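We use cookies to remember your settings. Accept | Manage preferences

Diary, March 2018

Came in meaning to spend the morning on the grasp planner and spent it on timestamps. I could open every entry in this diary that way and save myself the typing.

The complaint from yesterday was that the estimated gripper pose slides sideways whenever the hand turns quickly, then creeps back like a cat that has been told off. Eglė's theory was the calibration. Rimantas's theory was the filter, which Eglė wrote. My theory was lunch. We agreed to test them in order of seniority, so calibration went first.

Re-ran it. The residuals came out slightly better than last time, which is the most annoying possible result, being neither a fix nor an alibi. Loaded the new numbers into Wavska, played back the long recording, and there was the slide again, same size, same place, 737 frames in. A bug that turns up punctually is at least a bug with manners.

So, the filter. Eglė pulled up her process noise settings and defended them line by line, and I have to record that she was right about every one. Rimantas went quiet and started renaming his branches. By then we had used up two theories and it was too early for the third.

What finally gave it away was plotting the image times against the inertial times on the same axis, something we should have done in December and which I distinctly remember putting on a list in December. The images were arriving stamped with the moment the logger wrote them down. The inertial samples were stamped with the moment they were taken. The gap is 40 milliseconds on a good run and wanders upward when the disk is busy. Turn the wrist slowly and you would never notice. Turn it fast and the filter is being asked to believe two different stories about where the hand is, and it splits the difference, like a coward.
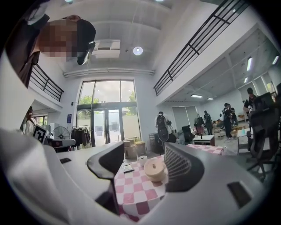
Perception & Control Group | Kustley Lab

Codier, our logger, has a setting for this. It has had the setting for as long as we've had Codier. It is called "source_time" and the default is false, and the documentation describes it as "recommended in some cases." I would like to meet the other cases.

Switched it on, recorded again, played it back. The slide was gone at the first fast turn and at the second. At the third there was a little wobble, which Rimantas greeted with real warmth. I think it's the window. It takes up a good part of the far wall, and when the view swings across the panes the exposure goes hunting and the feature tracker grabs on to whatever it can find. Dark bars on a bright background, all of them alike, row after row. From the tracker's point of view that's a buffet where every dish is the same dish. It matched one pane to its neighbor and was extremely confident about it.

The checkered tablecloths are the same problem in pink. I said so when they went down and was told they were cheerful. They are cheerful. They are also the most ambiguous texture you can buy by the yard, and one square looks so much like the next that the tracker can be off by a whole check and report a perfect fit. The masking tape, meanwhile, sits on the cloth and gets tracked beautifully. I'm growing fond of the masking tape.

Eglė wants to mask out the cloth by color. I want to throw out matches that disagree with the gyro by more than a sensible angle, now that the gyro and the images are finally speaking about the same instant. We argued it through on the whiteboard and ended up doing mine first because it was seven lines, and hers second because it will be better. The gate threw out 3197 matches on the long recording, most of them during fast turns. I looked through a sample and they deserved it.

Planner, then, with what was left of the afternoon. Pose now steady enough that I can see what the planner is doing wrong all by itself. It likes to approach the tape from the side where the small white roll is standing, and then plans a charming detour around an obstacle it could have avoided by coming from the front. Cost weights, probably. The clearance term is so timid that it prefers a long way round to a short way past. Left it alone. Wrote "clearance weight??" on a sticky note and put it on the monitor over the other sticky notes.

Sent the timestamp fix to the people at Eglītis, who use the same logger and have been blaming their calibration since before we blamed ours. Got back one word, which I won't copy here.

Tomorrow: change the default, write a test that fails if anyone changes it back, apologize to Eglė about the filter.

Last updated: four edits since first posting
© Kustley Lab | Contact | Back to top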